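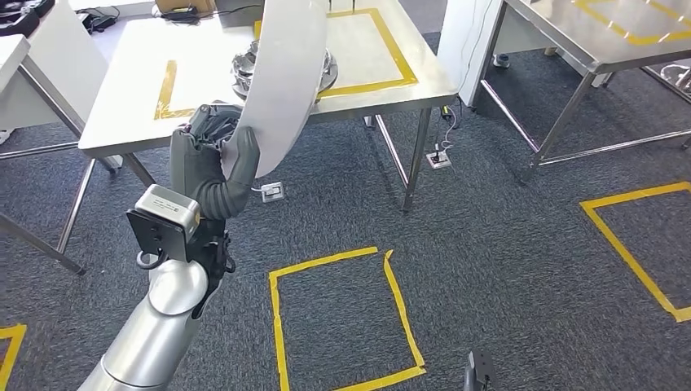 Evander Crichton asked last time whether it matters who does the demonstrating, and whether one very good operator beats several middling ones. Great question, and it takes us straight into **teaching by remote control**!

- You move, the arm copies, and the robot records both its joints and its camera view.
- Flexible things (sheets, cloth, bags) are the fun part: they bend while you hold them, so two runs never match.
- Grip near an edge, move slowly, and let the sheet settle before you go on.

Fumbled a grasp? Keep going and recover. Those recoveries are gold – a robot that has only seen perfect runs has no idea what to do when something slips.

**For the Tadberg practical:** 16 demonstrations per pair, swapping operator after every two. Note who drove each one, and we can try Evander's question on our own data.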